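Rapport d'avancement – programme Utholm, lot sanitaires et linge
Destinataire : fonds Arnardóttir
Rédaction : Guðlaug Hjaltadóttir, Zusevik
Période couverte : de janvier à mars

1. Avancement du lot

L'équipement des salles de bains de la résidence Jemia est terminé sur 5 niveaux. Le niveau restant sera traité en avril, après la reprise des joints de carrelage. La procédure de rangement et d'évacuation du linge est en phase d'essai depuis février.
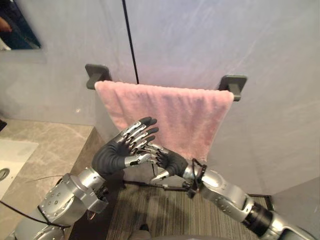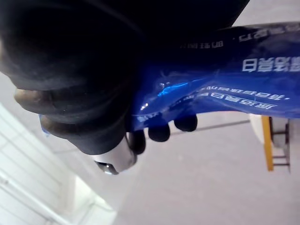
Le poste textile comprend 300 serviettes en éponge, dont 200 livrées et marquées à ce jour. Le solde est attendu avant la fin du mois de mars. La consigne d'accrochage est la même dans toutes les salles de bains : une seule serviette par barre, pliée sur celle-ci et tombant d'un seul pan, comme la serviette rose tenue entre les deux supports muraux carrés gris foncé. Le défaut relevé le plus souvent reste l'alignement du bord inférieur ; sur cette même serviette, le côté droit descend un peu plus bas que le gauche. La tolérance sera précisée dans la version suivante de la fiche. Les sacs en plastique bleu sont conservés pour la phase d'essai, le modèle en papier n'ayant pas résisté au linge humide lors des contrôles de février.

2. Écarts et points ouverts

– Barres porte-serviettes : 12 fixations à reprendre au deuxième niveau, chevilles inadaptées à la cloison. Fourniture reçue, pose non commencée.
– Marquage du linge : l'encre pâlit au lavage à haute température. Un second procédé est en cours d'évaluation chez Zusevik.
– Stockage : le local du rez-de-chaussée est partagé avec l'entretien, ce qui limite la réserve de sacs à une semaine de consommation.

3. Budget

Les dépenses engagées sont conformes à la tranche notifiée. Le surcoût des fixations est absorbé par la ligne « petites fournitures ». Aucune demande de virement entre postes n'est présentée pour cette période.

4. Prochaine échéance

Livraison du solde des serviettes, reprise des fixations, puis diffusion de la fiche d'accrochage révisée aux équipes d'étage. Le relevé de consommation des sacs sera joint au rapport suivant.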